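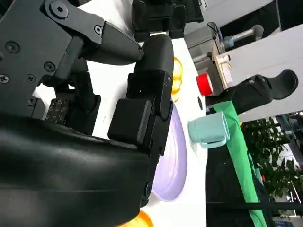

Gripper linkage and finger segment, matte black.

EEG Suite Safety Inspection - Room 406
Skenolport Building, Cognitive Neuroscience Group
Form 2132
Inspection date: December 17, 2021
Inspected by: Nadège Fleury
Scope: recording booth, control area, prep sink, storage alcove. The MRI suite is covered by its own form.

Ratings: OK / Action / N/A. Every Action item needs a comment and a person or office to fix it.

1. Access and exits

1.1 Main door closes and latches without help: OK
1.2 Booth door opens from inside with the light off: OK
Comment: Tested twice with the inner handle only. The handle is stiff in the last part of its travel. Acceptable for now; recheck at next inspection.
1.3 Exit route from booth to corridor clear: Action
Comment: Two boxes of cap liners were stacked beside the control desk. A person leaving the booth with a cap still on would have to step around them. Moved to the alcove during the inspection. Lab manager to confirm that deliveries go to the alcove from now on.
1.4 Evacuation plan posted and current: OK

2. Electrical

2.1 Amplifier runs on battery or isolated supply during recording: OK
Comment: Zirel amplifier, asset 818. Battery indicator normal. The charger was unplugged during the test recording, as the procedure requires.
2.2 Cables free of cuts, crushed sections and exposed wire: Action
Comment: Trigger cable from the stimulus computer is kinked behind the desk leg. Outer jacket intact. Replace before the next session and route the new one through the wall tray.
2.3 No power strip plugged into another power strip: OK
2.4 Test labels present on all powered equipment: Action
Comment: Label missing from the left-hand booth speaker. Facilities to test and relabel. Do not use the speaker until then - the right-hand one is enough for the auditory task.
2.5 Liquids kept off the amplifier shelf: OK

3. Electrodes, gel and skin preparation

3.1 Gel within expiration date: OK
Comment: Prastex conductive gel, all open tubs dated on the lid.
3.2 Blunt-tip syringes only: OK
3.3 Used syringe tips discarded after each participant: OK
3.4 Allergy question asked before prep and answer recorded: Action
Comment: Checked the last 20 session sheets. One sheet had the box left blank. The session notes show no skin reaction, but the sheet should not have been filed. Study coordinator to remind all experimenters and return incomplete sheets the same day.
3.5 Caps soaked for the full time in the disinfectant instructions: OK
Comment: Timer at the sink works. The log gives start and end times.
3.6 Drying rack clean: OK

4. Air and surfaces

4.1 Booth ventilation running before participant enters: OK
4.2 Wait between participants observed: OK
Comment: Booking calendar now blocks the interval automatically. No back-to-back entries found for December.
4.3 Chin rest, response pad and armrests wiped after use: OK
4.4 Masks available in the control area: OK

5. Chemicals and storage

5.1 Alcohol and acetone in closed metal cabinet: OK
Comment: Pruvost cabinet, lock working. Key is on the hook inside the control desk.
5.2 Safety data sheets on hand: Action
Comment: Binder has the sheet for the old disinfectant. Print the current one and remove the old one.
5.3 Nothing stored above shoulder height that weighs more than one person can lift: OK

6. Participant welfare

6.1 Intercom works in both directions: OK
6.2 Participant shown how to stop the session: OK
Comment: Observed one session with the participant's consent. The instruction was given before the booth door was closed and repeated over the intercom.
6.3 Seizure screening completed before any flicker task: OK
6.4 Distress procedure available for the social exclusion task: Action
Comment: The procedure exists, but the copy at the desk lists a contact who has left the group. Correct the name and extension. The debriefing script is up to date.
6.5 First aid kit sealed and in date: OK

Follow-up

Items 2.2 and 2.4 must be closed before the booth or speaker, respectively, goes back into use. Item 3.4 stays open until a further set of session sheets has been checked. All other Action items are due before recording restarts after the holiday break.

Send completed corrections by reply to this form with the item number in the subject line. Photographs are accepted for 2.2 only; the remaining items will be checked in person.

Signed: N. Fleury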